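Andby bench kit review: two months with a tabletop pushing rig

By Glenys Fairweather

I run a small after-hours robotics club for adults, seventeen of us when everyone turns up, and for years we got by on a wobbly arm and a sheet of chipboard. So when Johannes Ntuli suggested we try the Andby bench kit, I was all for it before I'd even seen the price. We've been using it hard since then and I'm very fond of it, with a few grumbles that I'll get to.

First, what you get for your money. Andby doesn't sell the arm. You need one already, and the kit goes around it: a rod tool that fits on the end in place of your usual gripper, a set of coloured wooden blocks, a printed booklet of pushing tasks, and a year's access to the Nedard software which records your runs and plays them back. You supply the work surface too, though the booklet is good on what makes a decent one. The whole lot cost us £136, and I'd expected to pay a fair bit more.

Setting up took an evening, most of it spent arguing over which bolts were ours. The rod itself went on in minutes. Calibration is done by touching the tip down at points you choose yourself, and the software talks you through it in plain English. Begoñe Olmedo did the second calibration on her own having never touched an arm before, and hers was better than mine!

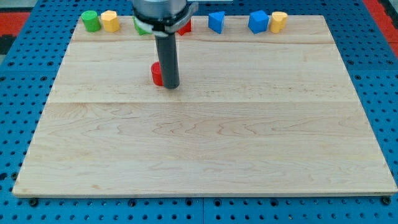 What I like most about the kit is that it's all about pushing. There's no grabbing, no fingers to open and close, and you find out very quickly how much skill there is in simply nudging a thing where you want it. The first tasks in the booklet use one block at a time, and we got into the habit of lining the others up along the back of the board, out of the way, so the whole front half stays clear for the run. With the red cylinder out on its own and the black rod right up beside it, you can see why the early exercises are so addictive. A cylinder will slip round the tip if your line is even slightly off, and you end up chasing it like a pea round a plate. The cubes are much kinder. The heart-shaped ones are a law unto themselves and I love them.

The blocks deserve a word. The colours are strong and plain (red, blue, green, yellow) and our overhead camera picks them out without any fiddling with settings, even under the club's awful strip lights. They slide nicely on bare wood. We did try them on a laminate shelf and they skated about far too easily, so if you have a choice, go for wood. Ours is a pale board with a lovely ripply grain to it. I had worried the grain would confuse the tracking and it hasn't once.

Now the Nedard software. Playback is super. You can drag back and forth through a run and see the tip's path drawn as a line, and two runs can be laid over each other, which is where most of our best conversations have started. Abilio Barrios had been insisting for weeks that he pushed from dead centre every time, and, well, he doesn't. Saving is less good. It asks you to name each run before it lets you start the next, and when you're doing short goes one after another that gets tiresome. I wrote to Andby about it and had a friendly reply from Britt-Marie Viklund, who said an update is planned for March with automatic names. I'll add a note if it arrives.

Other grumbles. The booklet is stapled, so it won't lie flat next to the keyboard. The rod's fixing collar comes with one spare screw and I'd have liked a handful, having already lost it down the back of the radiator. And the later tasks jump up in difficulty rather suddenly: you go from moving a single block in a straight line to sorting by colour against the clock, and I could have done with a few more steps in between. We've been making up our own. The current favourite is pushing a block round another without touching it, then back again the same way. It sounds easy. Have a go.

Before buying, we also borrowed the Gallardo set for a weekend from a friend at Pitedard. It has more shapes and a much nicer box, and its software does more if you're happy writing scripts. For a mixed group like ours the Andby is friendlier, and people were moving blocks on the first night instead of reading. If you already write your own control code you may well prefer the Gallardo.

I'd buy it again tomorrow. We're getting a second set of blocks for the two-arm table as soon as the club funds allow, and if anyone has found a source for the collar screws, please leave a comment, as I've had no luck at the hardware shop.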